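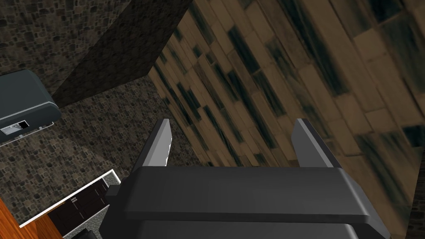 Skasville – Jun 2, 2022

Section 4. Trying out a gripper in the Truvville kitchen

By now you should have Drusen installed and the arm sitting in its rest pose, and if you've come straight from Section 3 you can leave everything open just as it is. In this section we load a parallel-jaw gripper into the simulated kitchen, look at it through the wrist camera, and then run it against a second one so you can see which suits your own work. Set aside a quiet afternoon for your first comparison. It goes much faster the second time, I promise!

Before you start

You will need the Truvville scene file, the gripper files for both of the hands you want to compare, and a controller profile. The profile we ship is called Majali, and it runs at 100 updates per second. Please don't change that number yet, even if your computer seems to be coasting along happily.

Caution: Save your arm settings before you swap grippers. Loading a new hand clears the old tool offset without asking, and there is no undo for it.

4.1 Loading the first gripper

1. Open the Truvville scene and wait for the textures to finish. The stone and the wood load last.

2. Choose Tool, then Attach, and pick your first gripper from the list.

3. Type 1,919 in the Seed box. You can use any number you like, of course, but our notes and sample logs all use this one, and it's a comfort to have something to check against.

4. Press Open Fully. In the wrist view you want both fingers rising from the housing with a clear gap between them.

5. Nudge the wrist joint a little to each side with the arrow keys and watch the fingers. They should stay put in the view while the room swings around behind them. If they drift, the camera is attached to the forearm link and you'll have to go back to Section 3.6.

4.2 Setting the view over the table

The table is where the real comparing happens. There's a fair mix of things on it – a plate, a butter knife, a pencil with a red barrel, and a few bulkier items – and that mix is helpful, as a hand that does nicely with a thick handle may be hopeless with something lying flat on the wood.

6. Bring the arm over the table with the Approach slider. Go slowly near the end of its travel.

7. Tilt the camera until you can see both fingers along the bottom of the view and the tabletop beyond them.
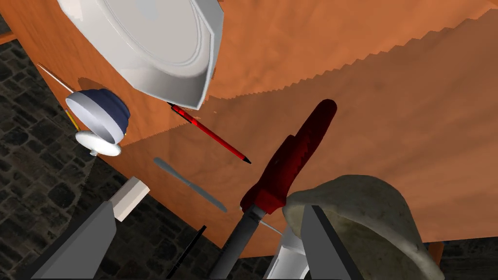 8. Once you're happy with the tilt, lock it. The little padlock beside the slider turns solid, and from then on both grippers will be seen from the same angle, so you can lay one run next to the other afterward and trust what you see.

Note: Shadows on the table can have a jagged, stair-step edge at the default quality. It does no harm to the contact results. Halvard Haugland wrote the shadow settings page in Appendix B, for anyone who would like smoother ones and has the graphics card to spare.

4.3 Checking finger clearance

9. Back the arm away from the table and turn the wrist toward the open floor.

10. Press Open Fully again and look at the gap. On a finger with teeth, look along the inner edge too, and see that the teeth are drawn cleanly from the tip down toward the housing.

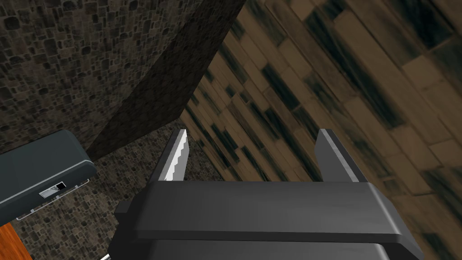

Fingers open, nothing held, plank floor beyond.

If one finger looks wider than the other, don't worry. A tilted wrist camera will do that, and I spent most of one May evening measuring a finger model that had nothing wrong with it. Check the width in the Tool panel and go by that.

4.4 Running the comparison

11. Return to the table using the saved view and pick a target. Paraschiva Zamfir, who tested this section for us, suggests beginning with something tall that can sit between the fingers, and leaving the butter knife for later.

12. Line up so that there's a finger on either side of the target, and pause before closing.
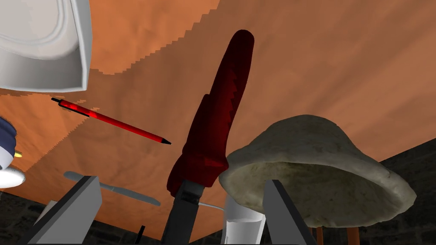

13. Set the run length to 3,000 steps and press Record. Leave the mouse alone while it runs.

14. Swap to the second gripper, load the same seed and the locked view, and repeat from step 11.

Caution: Do not resize the window between runs.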